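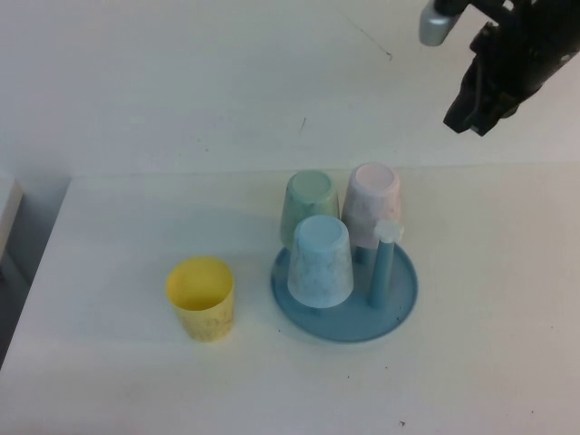 Prelach Cup Tray Set

Four plastic cups, one round tray, one post. The Prelach is the least ambitious thing in the Cetov kitchen range, and it outsells most of the ambitious ones.

The tray is light blue and shallow, with a raised rim. At one side stands a slim blue post with a small white knob on top, a good place to grab it when your other hand is holding a toddler. Cups go on upside down. They come in light blue, green, pink and yellow, so every household can find out which color everybody wants. (Yellow. Order a spare.)

The tray sits flat and keeps to itself on one part of a table, leaving the rest for homework, mail and whatever else you swore would never live there.
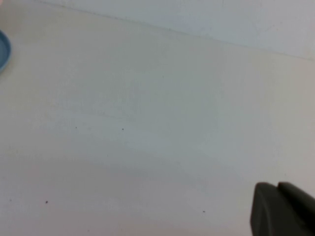

What you get

Tray with post, 1
Cups, 4
Weight of full set: 112 g per cup, tray extra
Warranty: 2 years, dropping excluded, throwing very much excluded

Care

Top rack only. Wipe the post by hand. The knob unscrews for cleaning and then rolls under the fridge.

Spares

Single cups ship from our Gendel warehouse in 9 days. Pick your color at checkout. Spare knobs are sold in packs of 2, for reasons given under Care.

Also in this range: Mfinanga pitcher, light blue only.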